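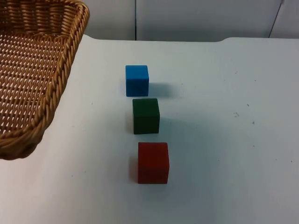

Sodoser support wants to know whether the operator is letting go of the trigger before the leader arm stops moving, and would we please check that before blaming the firmware again. Fine. Checked. Sometimes, yes.

Ticket 64, Tosurby bench, blocks into basket by remote control
Status: open, again
Priority: was low, then a manager watched it

Symptom: replayed demos drop the block short of the basket rim. The red one has the longest trip and suffers most. Blue usually makes it, which has given blue a reputation it hasn't earned.

Tried so far:
- Recalibrated the leader arm. No change, apart from my mood.
- Swapped the USB cable for the one Gastavstead swears by. It is a cable.
- Set the gripper delay to 95 ms. Drops got worse.
- Set it to 700 ms. The gripper now holds on like it's paying rent.
- Threw out 2 demos where the trigger was let go mid-swing. Replay improved a little.

Reply from Sodoser, 4:10 pm: put the delay back to default, re-record with a full stop over the basket, then release. Send logs from both sides.

Default restored. Re-recording red first, full stop each time, hand off the trigger until the arm is still. Logs to follow once the upload page stops timing out (separate ticket, also mine).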